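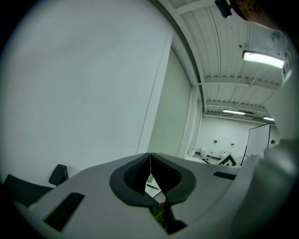 How a Robot Gripper Picks Things Up

Search this site Enter a word Go

A gripper is the part of a robot that holds things. Your hand has five fingers. Many grippers have only two, and those two are enough for a lot of jobs.

At the Urkbridge robot club, students spend the fall learning how grippers work. The club has 25 members and is led by Mali Penry. By November, each team must have a gripper that can pick up a small object, move it to a tray and let it go.

What the fingers do

The fingers start apart. The robot moves until the object is between them. Then a motor pulls the fingers together until they press on both sides of the object. This press is called grip force. Too little force and the object slips. Too much force and a soft object gets crushed.

Why rubber helps

Rubber resists sliding. The resistance between two surfaces that touch is called friction. A smooth plastic finger has low friction, so it must squeeze harder to hold the same object. A rubber pad lets the gripper use less force.

How the robot learns

One way to teach a robot is to show it. A person holds a gripper tool by hand and does the job while a camera on the tool records it. Each recording is called a demonstration. A computer studies many demonstrations and looks for patterns in how the gripper moved.

The club project is named Braltia. Its members have recorded 1,860 demonstrations so far. Noboru Sugiyama checks the recordings and removes any in which the camera was blocked.

Try it yourself

Pick up a coin using two pencils, one in each hand. Now wrap a rubber band around the tip of each pencil and try again. Write down which way needed less squeezing.

Words to know

Demonstration: a recording of a job being done.
Friction: resistance to sliding.
Grip force: how hard the fingers press.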